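Courses > Simness Extension > Materials 2 > Handout 3

Handout 3: Sorting small parts before assembly

Sort by type first, then by size. Mixed screws are the most common cause of stripped holes in the Zinton hinge exercise. Keep washers apart from nuts.

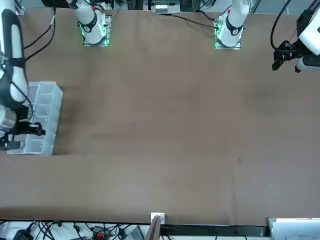
Fig. 2. Clear compartment tray with small square cells.

Label each cell before filling it. Read chapter 17 of the course reader by the March session and bring your parts list.

Last updated: February 2024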